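Tretmont Home Assistance Pilot
Progress report to the Drutent fund, second reporting period
Prepared by Romana Ondrejka, with corrections by Beril Gezer, most of which I accepted

Where we are

The grant agreement asks for a draft code of practice for robots with hands working in rooms where people wash, dress and brush their teeth. At the end of the last period we had a table of contents and a disagreement about the word "supervised." We now have a working draft of 24 rules and the disagreement has been moved to an appendix.

The draft is being tested in the mock bathroom at Tretmont, which Peter Kováčik has kept running through a move, a plumbing inspection and my own attempts to reorganize his cables. Sessions run in the mornings. Juraj Rusnák writes down every departure from the rules as it happens, including ours. He has been thorough about ours.

What changed in the draft

Rule 4 used to say that the operator must "remain attentive." Evangelia Fragkou asked how an auditor would check that, and after a long lunch we took it out. It now says that the operator stands where both hands of the robot can be seen and the stop button can be reached without taking a step. This is duller and can be checked with a piece of tape on the floor.

Rule 9, on objects that go in or near the mouth, was split in two. Toothbrushes, cups and toothpaste are now handled under 9a, which covers who cleans the hand, with what, and who signs for it. Everything else went to 9b, where it will stay until somebody has the patience for it.

Rule 13 is the one about coverings. The first version required that "all moving parts be suitably covered," a sentence that Kopecký, our outside reviewer, returned with the single comment "by whom?" We have rewritten it joint by joint.
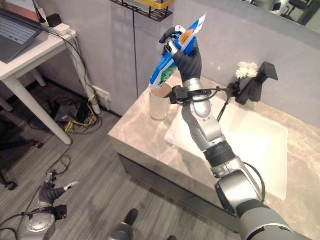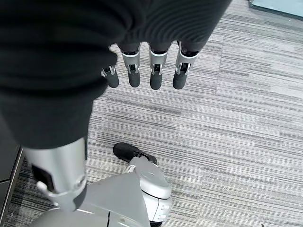

Rule 13 now treats coverings as two separate matters, hygiene and pinching, which we had been happily mixing up since the proposal. A glove is there to be changed between tasks. A sleeve is there to keep skin, hair and bathrobe cords out of the joints. Under the new wording, a hand with silver finger segments and small hinges in the open, ending in dark rubbery tips, counts as uncovered however much ribbed fabric is gathered over the arm above it. Under the old wording, I had marked that arrangement as compliant. The black glove closed over the toothpaste tube passes on the question of covering, and 9a still wants to know when it was last changed. Beril has asked that the inspection form have one box for the arm and another for the hand, so that a generous sleeve can't earn credit for the fingers. Done.

Rule 17, on housekeeping, is new. It says that cables and adapters are kept off the floor in any area where the operator or the robot might need to back up. When I read it aloud at the October meeting, several people looked under their own desks. Our test room does not meet Rule 17 at present, and it will before we ask anyone else to follow it.

What has not gone well

The incident form. We designed a beautiful one with 6 sections. People filled in the first and then wrote "see above." Juraj has cut it to a single side of paper and the entries have become longer, which I don't fully understand but will take.

The comparison with a second site was supposed to begin this period. Trodine has agreed to host us, and then agreed again, and we are waiting for the third agreement, which I am told is the one with a signature. If it hasn't come by the end of next month we will ask your office to approve a change to the work plan.

Money

We are within budget overall. The one line that moved is consumables, where gloves are costing more than planned now that Rule 9a makes us change them. We request permission to shift 3,000 from travel to consumables. Travel is underspent for the reason given in the paragraph on Trodine.

Next period

Finish 9b. Bring the test room into line with Rule 17. Have two people who did not write the draft inspect the room using only the draft, with the authors kept out of the building. Evangelia will run that exercise and has already declined my offer to be on hand for questions.

Kopecký receives the full text after that. The appendix on "supervised" is attached, and may be skipped by anyone with other plans for Sunday.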